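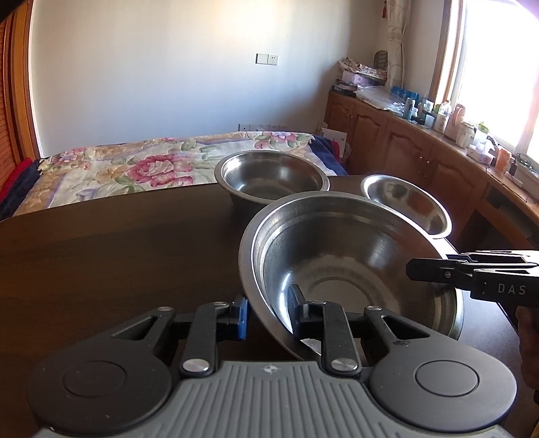

Ferkik Bowls: nesting steel bowls on a bedroom table

Summary

Ferkik Bowls is a collection of short recordings of one household task: handling a set of stainless steel mixing bowls on a table. The set has 3 bowls of different sizes. The collection holds 979 episodes. It is released as part of the Plidia home tasks series and uses the same folder layout as the other parts.

Objects

bowl_l: large, stainless steel, broad flat rim, concentric rings on the base.
bowl_m: medium, stainless steel, rolled rim.
bowl_s: small, shallow, stainless steel.

The bowls carry no markers or stickers. Sizes are given as labels only. Diameters were not measured at intake and will not be added to this version.

Task

Each episode covers one of 4 actions: tilt, lift, nest, unnest. Nesting order is bowl_l, bowl_m, bowl_s, from the outside in. Partial nests are valid and are labeled with the bowls involved. An episode ends when the bowls are released.

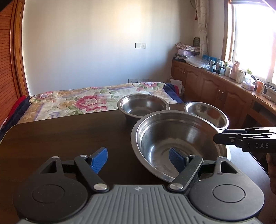

Start positions vary. The large bowl is usually placed nearest the operator with the other two behind it, but the annotation file should be used for layout, as folder names do not encode it.

Setting

All episodes were recorded in a furnished bedroom in daylight. The work surface is a dark brown wooden table. The background includes a bed with a floral bedspread, a wooden wardrobe and a long wooden cabinet under a window with a sheer curtain. Items on the cabinet were left in place and are not annotated.

Files

episodes/ one folder per episode, numbered from 0001
labels.csv action, bowls involved, start layout, operator code
splits/ train, validation and test lists
CHANGES.txt version notes

Operator codes run from 1 to 6. Codes are not linked to names anywhere in the release.

Known issues

Reflections. The inner walls of the bowls show bright streaks that move with the viewpoint. Edge detectors tend to report these as rims. Masks for bowl_l were corrected by hand; masks for bowl_s were not.

Occlusion. bowl_m and bowl_s are often partly hidden by bowl_l. Hidden portions are not filled in.

Label overlap. Early episodes use "stack" for "nest". Treat the two as the same.

Maintenance

Task definitions: Brigitta Eder, Tianyou Kong
Labels and mask corrections: Lihua Cao
Packaging: Jean Lindsay

Send label corrections with the episode number and the row from labels.csv. Corrections received before February go into the next version.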